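Rurnwood Residents' Help Pages
Home Upkeep > Tables, Coverings and Surfaces

Worn patch on a rose-print tabletop, and the crumbs that collect on it
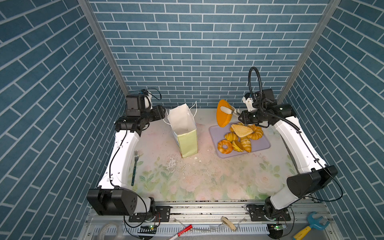
Photo: Manouchehr Parsa / Rurnwood Residents' Help Pages

Posted by Manouchehr Parsa
Tuesday, September 1, 2026

I would be grateful for advice on the care of a table used for packing and unpacking small items. The top is printed with pale pink and cream roses and green leaves. Toward the middle, on the left, there is a scraped white patch where the printed surface has worn away. Small crumbs and flecks are scattered over the rest of the surface.

The table stands between walls covered in a blue brick pattern with thin white lines, and there are aluminum posts in the rear corners. I mention the walls only because cleaning has to be done from the front, and because I do not wish to wet them.

The usual contents of the table are a paper bag, pale yellow-green below and white above, with a string handle, and a lavender tray. Items pass between the two. The tray is set down wherever there is space, and very often it is set down at an angle. I have begun to suspect that its underside is responsible for some of the wear, although I have not been able to confirm this.

My inquiries are as follows. First, is there an accepted method of repairing a worn printed surface that does not involve replacing the entire top? Second, what is the proper way of removing fine debris without making the worn area larger? The present practice is to wipe the table with a damp cloth at the end of the day, and I am told by a colleague that this may be doing harm. Third, should the paper bag be replaced with something sturdier? The upper half is already crumpled, and I find that it does not always stay open as I would like.

I should add that the table was supplied with the premises and that I hold no paperwork for it. I do not know whether the roses are printed on a film, on a sheet that has been glued down, or on the top itself. A local shop, Pillay, offered to look at it but could not give a date before the end of the month. I would prefer to do what I can in the meantime.

Replies are welcome from anyone with experience of similar surfaces. Opinions on appearance are also welcome, as I am rather fond of the roses and would not like to cover them entirely.

2 replies

Odow Household Desk
Contributor

Thank you for a clear account of the matter. The desk has handled a number of inquiries concerning printed tabletops, and the following guidance is offered on the understanding that we have not examined the table in person.

Before any repair is considered, it is necessary to establish what the surface is made of. Please inspect the edge of the white patch under good light. If the print ends in a thin lip that can be felt with a fingernail, the roses are most likely on a separate layer, such as a film or a covering sheet. If there is no lip and the color simply fades into white, the print may have been applied directly to the top. Do not lift or pick at the edge during this inspection. An edge that has been raised once is difficult to lay flat again.

Where the surface is a separate layer, the customary course is to fix the edge in place and then to protect the area. A small quantity of clear adhesive suited to the material may be worked under the lip with a toothpick, and the area pressed beneath a smooth weight with a piece of baking parchment between the two. Allow it to remain overnight. The adhesive should first be tried in a corner of the table that is seldom used, and any excess should be wiped off at once.

Where the print lies directly on the top, there is nothing to glue down. The color can be touched in with acrylic paint, but a painted rose seldom matches a printed one, and the desk does not generally recommend the attempt on a working surface. A plain coat of a matching cream, sealed with a clear water-based varnish, will draw less notice than an imperfect flower. It will also wear through again in time if the cause has not been dealt with.

With regard to the cause, your suspicion about the tray is reasonable. Turn it over and run a dry cotton pad across the underside and along each edge. Any point at which the cotton catches should be smoothed with fine sandpaper or covered with a felt pad. Fine grit between a tray and a table acts in much the same manner as sandpaper, and for this reason the order of cleaning is important.

We recommend the following routine.

Remove the bag and the tray from the table. Lift them; do not slide them.

Take up the dry debris with a soft brush and a dustpan, or with a vacuum fitted with a soft brush head on low power. Work from the back of the table toward the front, so that nothing is pushed against the walls. The two rear corners will hold more than the open surface and should be attended to first, with a dry paintbrush if the dustpan brush is too wide.

Wipe with a microfiber cloth that has been wrung out until it no longer drips. One or two drops of dish soap in a bowl of lukewarm water is sufficient. Stop short of the worn patch and wipe that area separately, from the sound surface inward over the edge of the print, so that the cloth does not catch beneath it.

Dry the table with a second cloth.

Your colleague is correct to the extent that wiping over loose crumbs with a damp cloth drags them across the print. A damp cloth used after brushing is acceptable. Scouring pads, bleach and powdered cleansers should be avoided altogether.

In respect of the bag, the desk sees no pressing need for a replacement. A paper bag will stand open more reliably if its upper portion is folded outward to form a cuff two inches deep. The string handle may be folded down on the outside, provided that this does not strain the points at which it is attached. If the items placed in the bag are heavy or have corners, a piece of card cut to the size of the base will help it to stand. A bag that has become soft at the bottom should be retired.

The desk remains available for further correspondence once the edge of the patch has been inspected.

Burora Lane Crafts
Member

I write in support of the reply above, with one addition and one point of disagreement.

The addition concerns protection. We covered a printed table in our own workroom with a clear vinyl sheet, cut to the size of the top and held at the front edge with removable tape. The pattern remains fully visible through it. Ours was laid in May five years ago and the print beneath it is unchanged, although the vinyl itself has become a little cloudy where the cutting is done. The sheet must be laid on a clean and completely dry table. A crumb trapped underneath will show as a bump and will in due course mark the print — we learned this at our own expense. The sheet should also be left unrolled for a day before use, as it holds its curl.

A vinyl sheet does make a surface somewhat more slippery or more clinging, depending on the finish. Matte vinyl is the better choice where a tray is moved often, and it reduces glare from overhead lights. If that is unsuitable, a cloth placemat laid over the white patch will serve, though it will need to be shaken out daily.

The point of disagreement concerns the paint. We have touched in flowers of this kind and the result was quite acceptable at arm's length. The secret is to keep to leaves. A green leaf is more forgiving than a petal, and a worn area can often be filled by extending leaves from the nearest stem. Apply the paint thinly with a small sponge and let each coat dry. Members who are not confident may practice on a scrap of card.

As to the bag, we use a canvas one and find it satisfactory.

Manouchehr Parsa
Original poster

I am obliged to both correspondents. I have inspected the edge of the patch as directed. There is a lip on the side nearest the front, very slight, and none that I can feel elsewhere. I take this to mean a separate layer that has been worn thin on the remaining sides, but I would welcome correction.

The underside of the tray caught the cotton in one place, near a corner. I have put felt on it for the present. The bag has been given its cuff and will stay in service.

I intend to fix the lip this week, and to order matte vinyl when I have measured the top. The question of leaves is under consideration. May I ask Burora Lane Crafts whether the paint was sealed before the vinyl was laid over it, and if so, how long it was left to harden?

Burora Lane Crafts
Member

It was sealed with one coat of water-based varnish and left for two weeks. The instructions on the can permitted less, but vinyl can stick to a finish that is not fully hardened. We would advise the longer period, with the placemat kept off the area until then.

This thread is open to replies. Members are reminded to state the type of surface, where known, when posting to Tables, Coverings and Surfaces.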